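Speaker notes: Indoor Noise and the Shared Office
Presented by Amarachi Adeyemi, Workplace Standards, Patow Institute

Opening

Good morning. Thank the hosts at Staltness for the use of the hall. Mention that handouts are on the side table and that questions will be taken at the end.

Explain the scope. The talk covers noise in shared offices, meeting rooms and reading rooms. It does not cover factory floors or construction sites, where hearing protection rules apply and a separate guide is available.

Slide 1: Where complaints come from

Our survey drew 775 responses from staff in 14 buildings. The most common complaint was speech from nearby desks. Ventilation noise came second. Phones, printers and doors were named less often than we expected.

Pause here. Ask the audience which sound in their own building they would remove first.

Slide 2: Speech

Speech is distracting when it can be understood. A loud room in which no single voice can be followed may draw fewer complaints than a quiet room with one clear conversation in it. Staff who asked for a quieter office were often asking for more privacy.

Refer to the Linen building. After the reading room was carpeted, the sound level dropped, and complaints about overheard calls went up. The call booths were added the following December.

Slide 3: Hard surfaces

Sound reflects from plaster, glass and bare desktops. Two hard walls facing each other can produce a flutter echo, which is easy to hear with a single hand clap. Soft panels should go at the height of a seated person's head. Panels placed only near the ceiling leave the speech path open.

Give the costs in broad terms only. Adhiambo Lyimo has the Yang Street figures and will present them in the second session.

Slide 4: Rules of conduct

Written rules work best when they are short. The first draft at Staltness had 13 rules and was not widely read. The current version fits on one card. Managers are asked to take calls in a booth, as all other staff do.

Closing slide

Leave this up during questions. The first question usually concerns background sound systems.

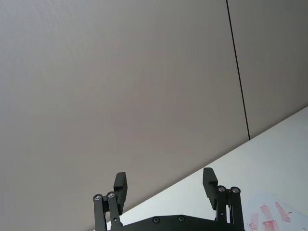

Should a masking sound system be installed before the wall panels?

Panels should go in first, and the room should be measured again before any masking system is ordered.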